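Misodow Shelving Gallery

The Misodow unit is a white open-compartment display shelf provided for fruit and small goods. These pages record the unit at the Skindgate premises.
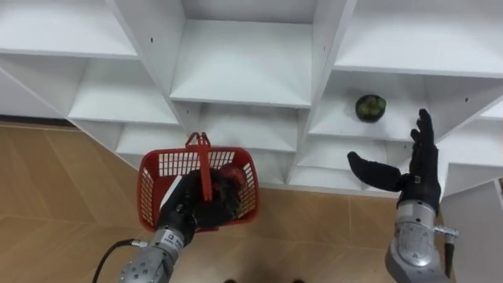
Dividers are drilled for shelf supports, and goods are gathered in a basket with a single upright handle. Heavier produce is assigned to the lower compartments.

The wood-effect floor is swept before each restocking.

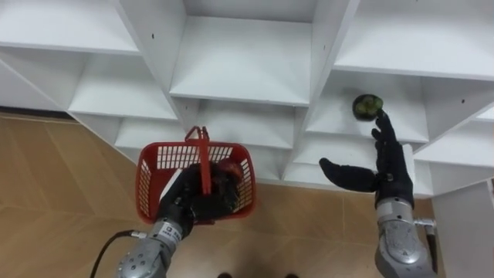

How often are the shelves cleaned?
Every compartment is wiped with a damp cloth 2 times a month.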